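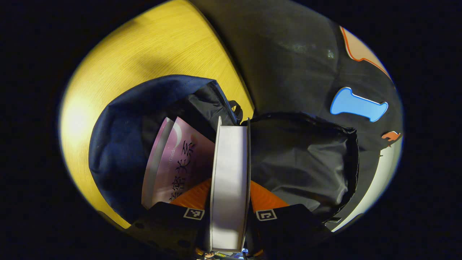

The bus to Haltholm left at six, and Constanza Ojeda was on it with her father's letters and a sandwich. She had told the office she was sick.

The trip took four hours. A man across the aisle slept with his mouth open. Past Umitz the road ran along the river and she read the first letter again, the one from March that asked for money and gave a room number, 268.

The hotel had changed its name since then. The clerk, whose badge said Emiliano Villalba, looked at the envelope for a long time.

"We only go up to 151 now," he said. "They closed the back wing."

"Did you know him?"

"Ojeda? He played cards with my uncle." He turned the envelope over. "He owed him 583, I think. My uncle never asked for it."

She took out her wallet. Villalba shook his head, then stopped shaking it — she was already counting the bills onto the desk.

He wrote her a receipt. She asked him to put her father's name on it, and he tore it up and wrote another.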